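Wäsche greifen lernen: Projektbericht der Gruppe Plemden

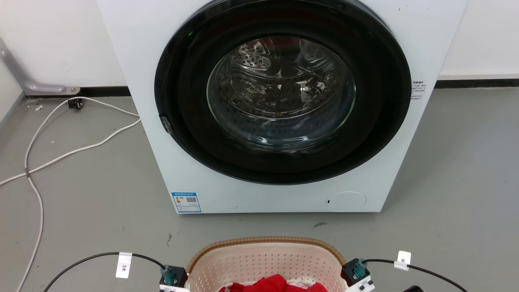
Warum ist Wäsche für einen Roboter schwerer als eine Tasse?
Eine Tasse behält ihre Form, ein Pullover nach jedem Anfassen eine andere. Man kann also kein festes Modell hinterlegen und muss den Griffpunkt jedes Mal neu aus dem Kamerabild schätzen.

Genau das wollten wir im Sommersemester ausprobieren! Unser Ziel war ein zweiarmiges System, das Kleidungsstücke aus einem Korb nimmt und in eine Waschmaschine legt. Als Lernverfahren haben wir Imitationslernen gewählt: Wir steuern die Arme per Hand vor, zeichnen Bilder und Gelenkwinkel auf, und das Netz (bei uns heißt es Nimri) lernt daraus die Bewegung. Im April hatten wir 300 Vorführungen zusammen und dachten, das reicht locker.

Tat es nicht. Die erste Version griff oft ins Leere oder erwischte den Korbrand, vor allem wenn nur noch ein Teil flach am Boden lag. Beim Durchsehen der Aufnahmen fiel uns auf, dass wir fast immer mit vollem Korb angefangen hatten. Also noch mal nearly von vorn: fast 30 zusätzliche Vorführungen, alle mit einem einzigen Kleidungsstück, jedes Mal anders hingeworfen. Danach lief das Greifen spürbar ruhiger, und wir saßen ziemlich begeistert vor dem Bildschirm!

Schwierig bleibt die Übergabe zwischen den beiden Armen. Lange Ärmel hängen durch, und dann bleibt der Stoff gern am Türring hängen. Mit dem Simulator Plulico konnten wir das kaum nachstellen, der Stoff fällt dort viel zu steif.

Stand August 2022, Projektgruppe Premovel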